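Forums > Eating Out > Hotels and Dining Rooms > Pletham

New posts Search Members Log in

3 min read

Gilbridge Hotel dining room, is the set menu worth $181 for two?

crumbtray
Has anyone been to the Gilbridge since it reopened its dining room? The website says "a journey through the region" and I've learned to hold onto my wallet when I see that. It's $181 for two, five courses, drinks extra. We'd be driving in from Nindach so I'd want more than a nice ceiling.

saltbush_kev
Went in June. Five courses if you count the bread as one, and they do. The lamb was good. The rest was small and lukewarm.

mapleandrye
I don't agree with Kev. We had the same menu and left full. The fish course alone was worth the trip, and our waiter knew what was in everything. You're paying for an old building with a river view, so of course it isn't pub prices.

saltbush_kev
You can't see the river after 5 in winter. I got a view of the car park lights.

crumbtray
Is the pianist real or is that just the website?

mapleandrye
Real, but he finished at 8.

tuppenny
The "regional" bit is what bothers me. I asked where the cheese came from and got a shrug. Urrego in the main street does three courses for less than half that and the supplier names are on the board. No view, hard chairs, better food.

mapleandrye
Urrego is fine for lunch. I wouldn't take anyone there for an anniversary.

tuppenny
Why not? Is your marriage held together by tablecloths?

crumbtray
Is there a dress code? The booking page says "smart" and leaves it there. It's also 24 hours' notice to cancel or they keep the deposit, so I'd like to know before I commit.

saltbush_kev
Half the room was in jeans. Take a jumper, it's draughty near the windows.
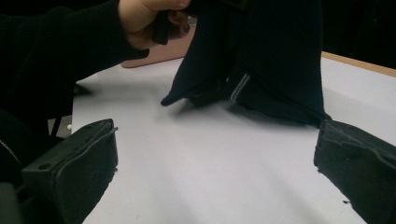

oldferry
Kev's right about the windows, ask for the back wall when you book. I'd also ask whether the service charge is in that price, as ours wasn't and nothing on the menu said so.

crumbtray
Great, so it isn't even $181. Leaning towards Urrego now.

mapleandrye
Ring and ask before you write it off. Ours was included.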